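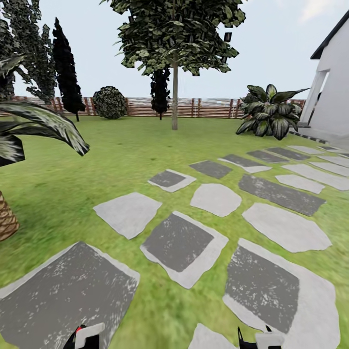 Flitby Garden Notes

A text dataset of home garden records, collected and typed up by Leszek Wasilewska
Release 4, June 2021

What this is

Flitby Garden Notes is a set of plain text tables made from handwritten garden diaries. Each row is one diary entry. An entry may say that the grass was cut, that a tree dropped its leaves early, or that a gate was painted. The diaries come from 158 gardens in Flitby and the nearby village of Baran. Most are short, and some skip whole seasons.

The set was put together for people who study how home gardeners write about their work. It may also be of use for looking at planting dates, though see the section on dates before you try.

Files

entries.csv holds the diary entries, one per row.
gardens.csv holds one row per garden, with its size class and main soil type.
words.csv is a list of local words with a short meaning for each.
changes.txt lists what changed between releases.

All files are UTF-8 with Unix line endings. Fields that contain a comma are in double quotes. Empty fields mean the diary said nothing. They do not mean zero.

Fields in entries.csv

garden_id: a short code that matches gardens.csv.
entry_date: year, month and day where known, otherwise year and month.
date_source: "written" if the diary gives the date, "guessed" if it was worked out from the entries on either side.
area: lawn, path, bed, tree, hedge, shed or other.
text: the entry as written, with the spelling left alone.
note: anything the typist added.

How the text was typed up

Entries were typed by hand from scans using Aria, a small transcription tool that shows one line at a time. A second reader checked the first 100 entries from each long diary and all of the entries from each short one. Where the two readers did not agree, both readings are in the note field, split by a slash. Drawings were not kept, but the note field says where one was.

Names of people were replaced with [name]. House numbers and phone numbers were taken out. Pet names are still there.
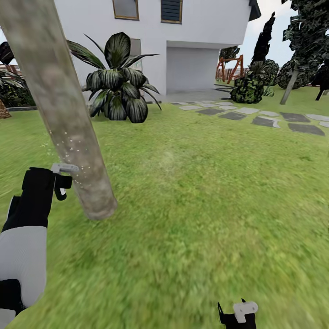 Tree entries were the hardest to label, and the rules for them changed between releases 2 and 3. Diary writers seldom name the kind of tree. They write "the old one" or "the one by the wall," and the same tree can go by several names in one diary. We now leave the species blank unless the writer gives it. What the writers do record is shape and bark, so a trunk that slants up out of the lawn and has lighter and darker patches would be tagged "leaning" and "mottled" in the note field, with no guess at what it is. Tags go on only when the diary uses that word or a close match, such as "tilting" or "blotchy." The full list of matches is at the end of words.csv.

The path label covers gravel, paving and stepping stones. An entry on cutting the grass between stones is filed under lawn — the work decides the label.

Dates

Guessed dates can be off by as much as 6 weeks. Please filter on date_source if timing matters to you. Many writers caught up on several days at once, and April is overfull for this reason. One diary uses moon phases in place of dates, and its entries have been left with the year only.

Known problems

Garden P-31 appears twice in gardens.csv with different soil types. The owner moved the fence and started a new diary.
The word "flag" is used for both the paving stone and the plant. It has not been sorted out in every entry.
Beds are covered far better than hedges.
Some degree signs were lost in release 1 and have only partly been put back.

Use and credit

The text may be used for teaching and research. Please do not try to match entries to addresses. If you publish something based on the set, cite it as Flitby Garden Notes and give the release number.

The search page built on top of this data, Parnano, has its own README and its own bug list. Corrections to the data go in changes.txt as a new line at the bottom, with the garden_id first.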